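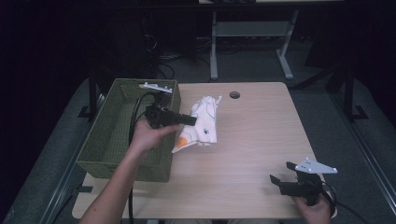

News > Press Releases > Games

Print this page | E-mail this page

Clisside Announces "Pillow: The Long Nap Home" for August Release

NAKPORT, Sunday, June 14, 2026 – After a good many months of hints, half-hints and one very badly kept secret on our own message board, everyone at Clisside is delighted to announce that Pillow: The Long Nap Home is finished in all the ways that matter and will arrive this August on PC and consoles.

Players who spent time with our first game, Pillow, will remember its sleepy little hero setting off across the island of Nepia to find a decent place to lie down. The new game picks up the morning after. The ferry has left without him, the lighthouse keeper has lost her voice, and the only way back is on foot, across 12 regions that join up into one big, wandering map with no loading screens between them.

It is a larger game than the first by a fair distance. There are 342 dreams to collect, tucked into attics, wells, haystacks and the pockets of people who would prefer you didn't look there, and roughly a third of them can only be reached at night. The old glide and the old bounce are both back, handling just as they did, and they are joined by a burrowing move that our testers took to so quickly that we went back and rebuilt two of the early regions to make better use of it.

"We wanted it to feel like visiting a relative you're fond of," said Yusri Pasaribu, game director at Clisside. "You know the house, you know where the cookies are, but somebody has moved the furniture and there's a door at the end of the hall you don't remember. I've been working on that door for 3 years, so I do hope people open it."

The music is once again by Tineke Bakker, who wrote the score for the original and has returned to several of its best-loved tunes, including the harbor theme that so many of you have been kind enough to send us piano versions of. "I kept the wrong note in bar four," said Bakker. "I had letters about that note, and most of them were very nice."

For the first time in the series, the whole adventure can be played by 2 people on the same couch. The second player takes the part of Moth, who can light lamps, carry small objects and hover over gaps, and who may join or leave whenever they like without disturbing the story.

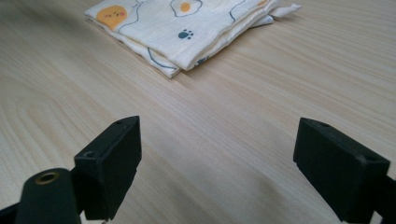
Editions and Availability

Pillow: The Long Nap Home will be sold as a download and in a boxed edition with a fold-out map of Nepia. A save file from the first game unlocks Pillow's old striped nightcap, and we are sorry to say there is no other way to get it. Text will be available in English, Dutch and Indonesian at launch, with more languages to follow. Pricing and the exact release day will be announced later this summer.

About Clisside

Clisside is an independent game studio based in Nakport. It makes gentle adventure games for players of all ages.

Print this page | E-mail this page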